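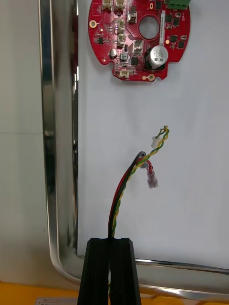

Why do people keep cables that fit nothing they own? Mostly because throwing one out feels like a bet, and they have lost that bet before.

4.2 Sorting habits in the home

We asked households in Inau and Zulard to empty their spare-parts drawers and log the contents. The 148 homes that finished gave us 3,073 items, of which cables made up the largest share and the greatest source of argument. The Faron checklist, which we had adopted with some confidence, has a single box for "other." It filled up first.

Owners sorted by memory far more than by type. A charger went with the vacation it was bought on - or with the drawer where a parent had kept chargers. Only 29 homes used labels of any kind, and in 11 of those the labels described what the container had held under a previous regime. Arriaga's index of tidiness rates these homes highly, a result we report without enthusiasm.
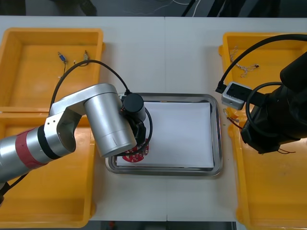

Figure 3. Yellow bins and a steel tray on a white tabletop.

Containers helped less than we had hoped. Homes with more of them spread the same items thinner and then took longer to find a given plug. When we called back in February, most drawers had returned to their former state. Several owners had also kept our instruction sheet, filed with the cables. We turn next to batteries, where the losses were worse and the logs a good deal shorter.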